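Fovley releases Vurari 2, motion planning software that thinks before it grabs

Kevville, March – Fovley, the small robotics software firm best known for a scheduling tool that a few factories still speak of with affection, today releases Vurari 2, a planner for robot arms that have to pick things up near other things they would prefer not to hit.

Getting a robot arm to a point in space is an old problem with plenty of good answers. Getting it there with a bowl at its elbow is where many of those answers start to sweat. Vurari 2 plans the arm's path and the grasp together, so the software no longer chooses a lovely grip first and then discovers that the wrist cannot reach it.

All of the development was done in simulation, in a set of furnished virtual rooms the team calls Seixas. The rooms have doors, drawers and questionable flooring, and they cost nothing to tidy.

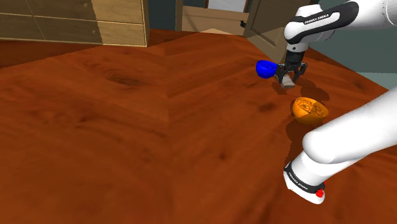 Vurari 2 in a Seixas room: a simulated Franka Emika arm with its gripper at a small grey block, between a blue bowl and an orange one.

"We spent a long time making the software cleverer and rather less time asking whether it was any easier to use," said Joaquín Ledesma, head of planning at Fovley. "This release is our apology. The old settings page had 30 sliders. The new one has seven, and I would happily argue about two of those."

Anyone who misses the other sliders can still find them in a text file, where they have been left exactly as they were, including the one with the spelling mistake.

The new version also keeps a plain-language log. When a plan is rejected, the log names the part of the arm and the object involved, and suggests what to change. Early users told Fovley that "error: no solution" was accurate but not much company at three in the morning.

Replays can be watched from any angle in the viewer, and any moment can be saved as a still with the plan attached – handy for bug reports, and for settling disagreements over whose bowl was in the way.

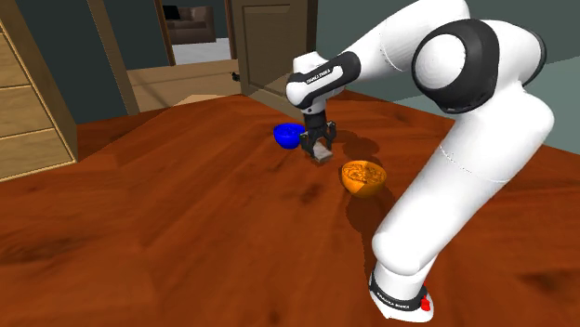
The same block and bowls in the Seixas viewer, with an open doorway and a sofa beyond.

On Fovley's own test set, a typical tabletop plan now takes roughly 15 milliseconds on an ordinary desktop machine. The test set is included in the download, so customers may be disappointed by it in person.

Vurari 2 is available now to existing licence holders at no extra charge. New users can try it free for 30 days, Seixas rooms included. Support for two arms working side by side is planned for a later release, once the arms have agreed on who goes first.

Press enquiries: the Fovley press desk, Kevville. Review copies and further stills on request.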